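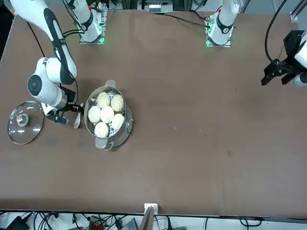 Thread on the Brenemley lunch outbreak, now that the write-up is out, mostly on methods. The suspected agent from the first day was Clostridium perfringens, which is a temperature problem first and a utensil problem a distant second. A spoon held bowl-down at the tabletop beside the cooking pot, like the small white one here, is what people picture when they hear "kitchen contamination." It was also what most callers asked us about. The utensils were swabbed. They are not the story.

Setting: a catered lunch at the Brenemley hall, 540 meals served, one caterer, one seating. Main dish was a beef stew made in large batches the day before and reheated on site.

We got 243 completed questionnaires. That is under half of the people who ate, and the response was not random. People who had been sick answered faster and wrote more. Keep that in mind with every rate in the report.

Case definition: diarrhea or abdominal cramps starting within 24 hours of the meal in a person who ate at least one item. We ran it again with diarrhea only. The case count dropped, the ranking of food items did not change.

Median onset was 12 hours after the meal. Very little vomiting, almost no fever, most people well again within a day. Staph toxin would usually be quicker with more vomiting. Norovirus would usually be slower, also with more vomiting, and you would expect a second wave in households. We asked about household members and found no second wave.

Risk ratio for the stew was 2. I have seen this called weak. Look at the denominator: nearly everybody ate the stew, so the unexposed group is small and the interval is wide. Some who ticked "no stew" had the rice with the stew gravy on it. That kind of misclassification pulls the ratio toward one.

The questionnaire should have had gravy as its own line. It is its own line in the current version. Thanks to Thodoris Antoniadis for going back through the free-text answers and recoding them by hand.

Lab side. Stool from a subset of cases was positive for the enterotoxin gene. Finding C. perfringens in stool means little without that, as plenty of healthy adults carry the organism. You want spore counts, the toxin or its gene, and ideally the same strain in several patients and in the food.

We had leftover stew from one container only. It had been in a refrigerator for a day before collection and this species dies off in the cold, so a low plate count from a refrigerated sample does not clear the food. Ask the lab what transport medium they want before you drive out. We asked after.

Mechanism, briefly. Spores survive cooking. As the batch cools slowly through the warm range they germinate and the cells multiply fast. If reheating is too mild, live cells get eaten in large numbers and make toxin in the gut. Volume and depth of the batch matter more than almost anything done at the counter.

Cooling records: the log for the Skutville prep kitchen had a start temperature and an end temperature with no time next to either. A cooling log without times cannot tell you whether the food cooled safely. The data logger, a Trilonico unit, was in the walk-in and recorded air. Air temperature was fine all night. The center of a deep container is a different number.

Reheating was done to "steaming." There was no probe reading on file. Steam off the surface says nothing about the middle.

Changes the caterer agreed to: shallow pans for cooling, an ice bath for anything thick, probe readings with clock times, and a reheat temperature written down per container. The follow-up inspection in April covers all of them.

Open items: the strain comparison between food and stool is not finished, and I would not call the stew confirmed until it is. The report says "probable vehicle." Please quote it that way.

Several people asked about the Jitaru dinner. Different caterer, longer incubation, vomiting in most cases. It is a separate investigation and I am not on it.

Line list template and the revised questionnaire are on the department page, version dated November 4, 2021. Earlier versions lack the gravy question, so please delete them.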